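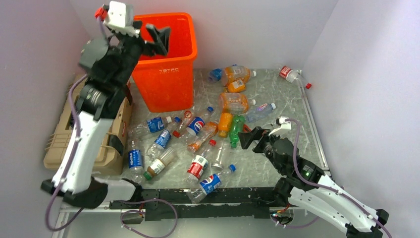
Left gripper over the orange bin, bottles on the plate.

October, bench notes, Stiltdale studio

Reflective panels for the Clutier show. Second round of silvering tests on the large panel.

Poured the silver at 10:40. Coverage is even across the top two thirds. Haze along the bottom edge again, same band as on the first panel, so I suspect the rinse and not the glass. Switched to fresh deionized water for the last three test strips. Two are clear, one has pinholes near the corner.

Backing paint: the Mundwood black went on too thick and pulled at the silver when it cured. Thinned it and sprayed two light coats on strip 4. No lifting so far. Leave overnight before the tape test.

Sanded the oak frame to 800, then 1,000 on the front face only. Corners still open by a hair on the left side – recut the spline, do not fill.

Weights. Panel with frame and cleat comes to 52 lb. The Sleiman cleats are fine for that, but the gallery wall is drywall over metal stud, and the drawing they sent shows no blocking. Asked for a revised drawing.

Hanging height: artist wants the center line lower than the usual 58 in. so that a seated viewer shows up in the lower half. Mocked it up with foil board at 52. Works from the bench, too low standing. Try 54.

To do: order silver nitrate, relabel the rinse jugs, tape test on strip 4.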